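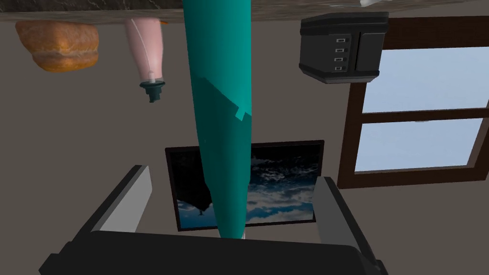
Elsie Baxter wrote: if you need 500 demos to teach one pick then the demos are bad, go fix your hands before you touch the network

ok so quoting Elsie from the last thread bc thats basically what I want to argue about. Been doing the piping bag pick in the Mala kitchen, keyboard + 6dof mouse, me driving all of it. 1,243 episodes saved. Policy trained on those gets near the bag and then sort of dithers. Slides past, comes back, slides past.

Is it my driving? Or is wrist view just rotten for this. Bag is long and tapered so from the wrist it's a big teal wall with a point on it, and where you are ALONG the thing is really hard to read. I go by the tip mostly.

Any thoughts welcome, going a bit nuts here
- slamet_l

Reply #1
herman.saragih

Driving. Sorry.

Mouse demos have stops in them. You move, let go, look at the screen, move again. Policy learns the stops too, and from its side a stop looks the same as "I have no idea". Check how many frames have basically zero action. Trim those before you do anything else.

Also which end are you coming in from? Wide end or tip?

Reply #2
slamet_l

Tip end mostly. Sometimes middle. Depends how the approach goes tbh

Havent trimmed anything. Will look

Reply #3
ebaxter

"Sometimes middle, depends" is your problem right there. Two strategies in one pile, the net averages them and you get the slide. Pick one. I said bad demos and I meant this, nothing personal.

And I stand by the number. We did a squeeze bottle on the real arm in Villalobos with way less than 500 and it was fine. One driver, one approach, same speed every time.

Reply #4
syahrul_o

disagree w/ Elsie, kind of. One approach every time is great until the bag starts somewhere else. Then you've got a policy that knows one road into town. I WANT some mess in the demos. Recoveries especially. Drive it wrong on purpose, then fix it, keep the fix.

what you dont want is mess you cant explain from the image. If you went middle bc the tip was blocked, fine, net can see that. If you went middle bc your coffee arrived, not fine

Reply #5
ebaxter

Recoveries yes. Coffee no. We agree more than you think, but he should get the boring version working first.

Reply #6
slamet_l

Trimmed. Anything under the threshold for more than a few frames got dropped. Then threw out whole episodes where I clearly wandered off. Down to 1,161. Retraining overnight.

Found something else while scrubbing thru. A bunch of them have stretches like this
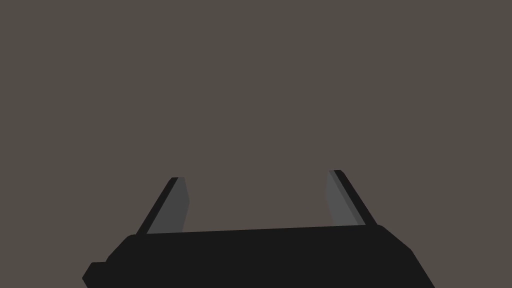

wrist cam, jaws open, nothing but wall color behind them

so what is the net meant to learn from that?? There's no bag, no counter, no window to line up on. I know where I am bc I've got the side view up on my second screen. The policy only gets wrist.

Reply #7
herman.saragih

Oh thats a big one. You're driving with information it doesn't have. Turn your side view off and record again. If YOU can't do the pick from the wrist cam then it can't either.

Or give it the side view. But don't do half and half.

Reply #8
syahrul_o

+1. did exactly this for months on the Atutham rig, two monitors, wondered why it went blind in the middle of a reach. Adding the joint angles as input helped some. Side camera helped more.

Would not delete those bits from the middle of an episode btw. You'd get a jump in the trajectory. Drop the episode or leave it whole

Reply #9
slamet_l

Uh. I may have deleted bits from the middle

Reply #10
syahrul_o

lol ok. restore from backup

Reply #11
slamet_l

Restored. Also tried driving with only the wrist view. Its horrible! Room is upside down half the time and my hand wants to go the wrong way. Took me forever to get one I'd keep. But the ones I keep do feel cleaner, I'm going for the tip every time because the tip's the only thing I trust.

Is it ok to flip the image for me and leave it unflipped for the recording? Or does that count as cheating, like the side view

Reply #12
herman.saragih

Flip is fine. Same pixels, same information. Just make sure your mouse axes flip with it or you'll be in the counter.

Reply #13
ebaxter

Not so sure it's fine. Flipping changes how you drive, people steer differently with gravity the right way round. Small thing. I'd still rather suffer for a week and get used to it.

Herman will say I'm being a purist

Reply #14
herman.saragih

You're being a purist
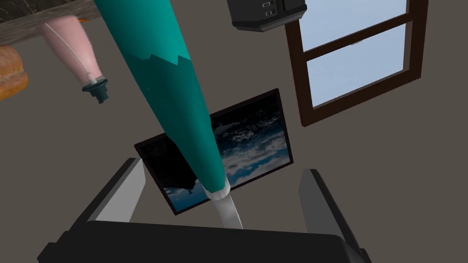
Nathalie Dijkstra
Moderator, Teleop and Demos board (Wutcombe forums)
Posted 28 August 2019

Jumping in since this got linked from the grasping board and people there are asking when to close.

Look at where the bag sits relative to the fingers. Point's just above the palm, body goes up thru the gap. I've had drivers call that "got it" and hit close, and others who say no, back off and take it higher where the bag is wider. Both can be argued. But from a single still I couldn't tell you if that's a hold or a bag that happens to be between two fingers, and your success label can't either if all it checks is distance. Have it check that the bag goes up when the arm does. Lift, wait, then score.

On the demo count fight: in April we ran a drawer task with nearly 2,999 demos from a mixed bunch of drivers and it lost to a much smaller set from one careful person. So I lean Elsie. But that drawer never moved, so Syahrul's point isn't answered by it, and I'd want recoveries in there for anything soft or tapered.

On flipping, I let people flip. Write it in the episode notes so whoever gets the data later knows.

Also pls keep the pink bag out of this thread, one target at a time. Slamet if you do want to do "pick the one I name" later, start a new topic.

Reply #16
slamet_l

The lift check is a good shout. Mine was distance only, yes. Some of my "successes" are probably nothing then

Will relabel before I record more. Retrained one (restored set, whole episodes, side cam added) dithers less. Still comes in too deep tho, like it wants the tip right down at the palm.

Reply #17
ebaxter

Because you do. Go watch your own demos at half speed.

Reply #18
syahrul_o

or record a batch where you stop short on purpose and close early. see which ones pass the lift check, keep those

Reply #19
slamet_l

ok doing both. Half speed first. will post the wrist-only results in here when I have enough of them, mouse hand is killing me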